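Skaltance Sandwich Table - README

Hi, I'm Marichka Symonenko, and I look after this set. It's a collection of short notes and pictures about putting a simple sandwich lunch together at a table: bread, a leaf of lettuce, something from a squeeze bottle, a plate to put it on. If you cook at home you already know most of what's in it.

What's in the folder

There are 3,031 entries in the main file, one line each. An entry says what the thing is called, where on the table it usually goes, and what it gets used with. I wrote nearly 300 of them by hand before I got tired of typing "plate" and made myself a short list of words to pick from (words.txt, same folder - please use it if you add anything!). The old list from Pumico is still in there too, under old/, but I wouldn't start with it. Half of its names are for things we don't own anymore.

Bottles 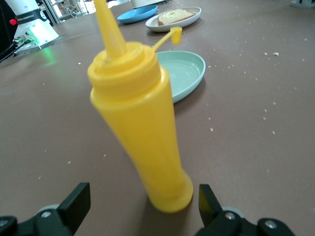 Condiments took me longer than anything else in the word list. We started out with "mustard," "ketchup" and "sauce," and then people filled in whatever they thought was inside, going by color. So now the name is for the container, and the filling only gets written down if there's a label to read. A plain yellow one with no label, like this, goes in as "squeeze bottle, yellow." If the little tip cap is hanging off its strap and the nozzle is open, add "open" in the state column. Don't make the cap its own entry, please. I did that in version 1 and spent a whole Monday merging them back.

Standing up or lying down also goes in the state column. I know it sounds fussy, but a bottle on its side takes up a lot more table than you'd think, and it changes where you'd put the next plate.

Plates and table

Plates go by color and shape only. Please don't write "bread plate" or "side plate," we argued over those for weeks and I'm not doing it again.
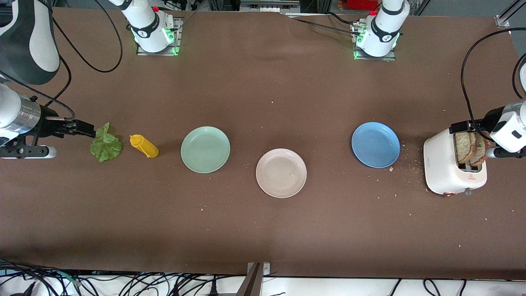
For order, I read left to right from wherever the picture was taken, and if two things overlap I put the nearer one first. Crumbs get one entry for the whole table, never one per crumb. Lettuce is "leaf" if it's a single piece and "lettuce" if it's a bunch.

Known problems

The Karras entries use "dish" where the rest say "plate." I've fixed the first 100 and will get to the others. Hirden's notes have 2 columns swapped (state and place), so check before you sort anything by them. There's also no good word yet for a sandwich that's been started and left, so if you have one, send it to me and I'll add it to words.txt.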